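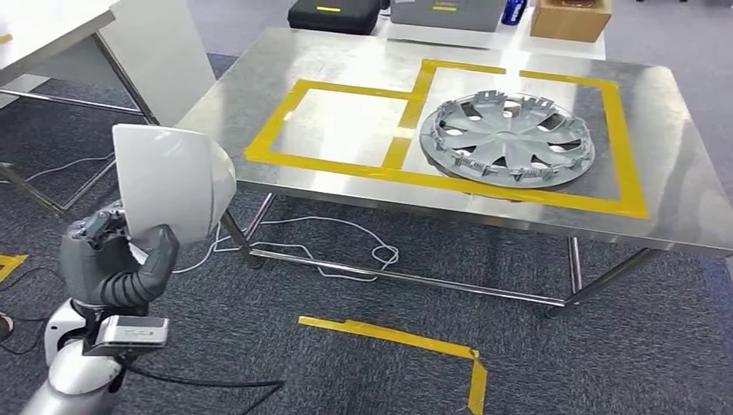

Catulside Parts Reuse Project
Progress report to the Medrano Fund
May 23, 2021
Prepared by Karla Sandoval

1. Work since the last report

The sorting area is set up and in use. We kept the stainless steel table from the old Plesar site and marked the top with yellow tape. There are two areas, side by side, sharing one line of tape. The smaller one is for parts that have not been checked. The larger one is for parts being checked, and wheel covers go there face up so the spokes and rim can be looked over for cracks. The retaining clips around the edge are checked at the same time, and a cover with a broken clip goes to the repair shelf.

The tape is a first layout. The corners are uneven and there is a gap along the top edge of the larger area. We will redo it once we are sure of the sizes. Bigger plastic covers and shells may need more room than we allowed.

2. Numbers

Parts received since February: 2151
Wheel covers among these: 452
Wheel covers passed and shelved: 200

The rest of the wheel covers are waiting for cleaning or clips. We are behind on these. Clips are the main holdup, as each make uses its own and we only had stock for the most common ones. An order was placed with Umimska and part of it has arrived.

3. Spending

The shelving came in under the amount in the budget. The clips cost more than planned. We would like to move the shelving balance to the parts line and ask for your approval in writing. No other changes are requested.

4. Next period

Finish the wheel cover backlog.
Put down new tape on the table and label both areas.
Write a one-page checking guide for plastic trim.
Add 5 storage bins for clips, sorted by make.

5. Open question

The grant letter lists wheel covers and trim but does not mention mirror housings. We have been setting these aside. Please let us know if they can be counted in the next report.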